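Two arms passing stuff between trays – gripper slips on round things

paltwood_pete
Shared workshop build, two arms on a carpeted table, red tray and blue tray. Job is sort the bits out of red into blue. Switches and breakers fine. Tape roll is a pain. Left arm picks it up ok, handing over to the right is where it goes wrong, 17 drops last night. Grip force too low? Fingers are bare, no pads.

zemton97
Pads first. Bike inner tube, superglue, done. Dont touch the force til you've tried it.

paltwood_pete
Left arm has the roll upright when it offers it, right comes in with fingers open.
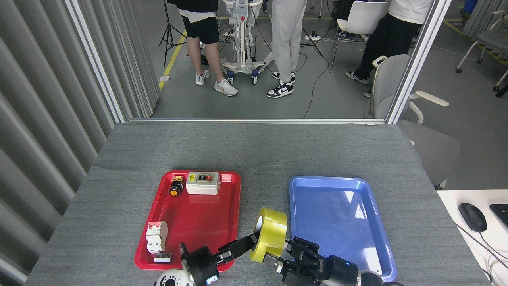

Also running the handover at half speed now and its a bit better, not much. Control box on the Iris board, if that matters.

macaraeg
Disagree with zemton. Rubber grabs and then wont let go, you get both arms tugging. Sort the timing. Left should open only once right reports closed, not on a fixed delay.

zemton97
Ran inner tube on mine since November, 1,000 cycles, no tugging. Timing matters yes but bare fingers on tape is daft.

macaraeg
Mine tugged. Bent a finger. Depends how stiff your wrist is set i suppose

paltwood_pete
It is a fixed delay, yeah. 2 seconds. Will change that tonight and leave the fingers alone for now, then try the tube if its still dropping.

zemton97
Wrong order but ok. Post the numbers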